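# Replace the Shutoff Valve Before You Need It

Most people who own a house can point to the main water shutoff. Far fewer have turned it in the last year, and I think that is a bigger problem than the old pipes everyone likes to complain about.

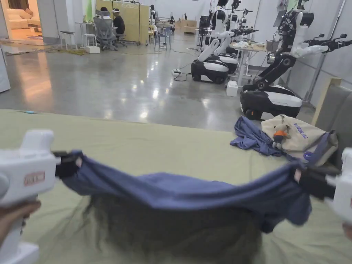

## A valve that doesn't turn is a decoration

I bought my house with the original gate valve still on the main line, in the crawl space behind the furnace. The inspection report listed it as "present." It was present. When a supply line under the bathroom sink let go in April, I got to the valve quickly enough, and the wheel went a quarter turn and stopped. I put more weight on it and the stem snapped.

The water ran until the city crew shut it off at the street. By then it had gone through the bathroom floor and into the room below. I paid a plumber $552 to cut out the gate valve and put in a quarter-turn ball valve, including the emergency rate. A month later I asked the same company, Cornico Plumbing, what the job would have cost on a normal morning with no water on the floor. The answer was $308. The drywall and flooring were extra, and I'd rather not add them up again.

My opinion is simple. If your house still has a gate valve on the main, have it replaced this year, and put that ahead of the new faucet and the nicer shower head.

## What people say against it

The usual objection is that a valve which isn't leaking should be left alone. I understand it. Old gate valves often start to drip after they are disturbed, and a plumber who turns one to test it may leave you with a worse valve than you had that morning. But a valve too weak to be tested is also too weak to be used. You are going to turn it someday, and it will probably be at night with wet socks.

The other objection is cost. Three hundred dollars is real money, and I put off the job for years myself. I spent more than that on a kitchen faucet in the same period, and the old faucet had worked fine. We pay for the parts of plumbing we touch every day. The part in the crawl space gets nothing.

Some people would sooner buy an automatic leak detector. I looked at the Skorach unit, which closes the line by itself when it senses a steady flow, and it may be a good product. I don't own one and can't say. I do think it is an odd first purchase for a house where the manual valve is seized. Electronics need power and a signal. If they fail, you are back to the handle.

## The small valves matter too

Every sink and toilet should have its own shutoff, and these are worse than the main in most houses I have been in. The cheap multi-turn kind stiffens up under the sink behind the cleaning supplies. Mine were frozen in 2 places out of 6. I swapped those myself over a weekend with the new main valve closed, using compression fittings from Asach Supply on the county road. The first one wept a little until I tightened the nut again. The second one was fine.

If you aren't comfortable doing that, ask the plumber to do them on the same visit as the main. The water is already off and the truck is already in your driveway, so the extra labor is small compared with a second call.

## Turn them twice a year

After the new valves are in, use them. I close and open mine when I change the furnace filter in spring and again in fall. Close it all the way, run a faucet to make sure the flow stops, then open it slowly. Fast opening can knock rust and grit loose in older pipe, and it ends up in the faucet screens.

Show everyone in the house where the main is. Hang a tag on it. If there is a box or a shelf in front of it, move the box. My crawl space had a stack of paint cans in the way, and I lost time on those that I could have used.

I would also like to see home inspectors turn the valve, or state clearly in the report that they did not. "Present" tells a buyer nothing. A buyer who reads "not operated" can at least ask for a credit, or plan to have the work done before the furniture arrives.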